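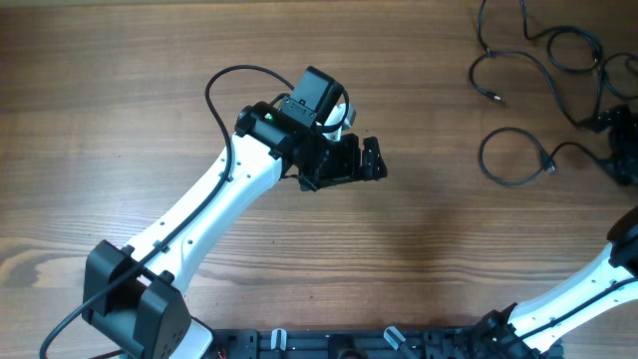 Reading time: 2 minutes

I look after a pair of robot arms, and kids always ask me what I do with them all day. Mostly? I check things!

Let's start with the left arm. The long white part is a bit like the bone in your own arm. The black parts at the joints have motors inside, and they do the job your muscles do. At the far end is the gripper, which has two fingers. Two! You'd be surprised what you can pick up that way (try it at breakfast with a slice of toast).

Now find the thin black cable that runs up the arm. Little clips hold it in place, but near the wrist it swings out in a big loop. I leave slack there on purpose. Bend your wrist up and down while you pinch your sleeve tight - feel it tug? A cable hates that too, and one that gets tugged 1000 times can break inside where I can't see it.

So every morning I do my rounds. I run a finger along the cable and push each clip to see if it's snug. I look for the tiny green light on the wrist. Then I go over the screws, because motors shake a little when they work and screws can creep loose. My friend Euan Baird once spent almost 56 minutes hunting for a rattle, and it was one screw!

Both arms stand at a black plate, and the pale gray clamps on it get a wiggle from me as well. If anything moves, I switch off the power first. Always, always, before my fingers go near a joint.

The heap of black cables on the table is my next job. I follow each one from end to end and put a paper tag on it, then coil it up.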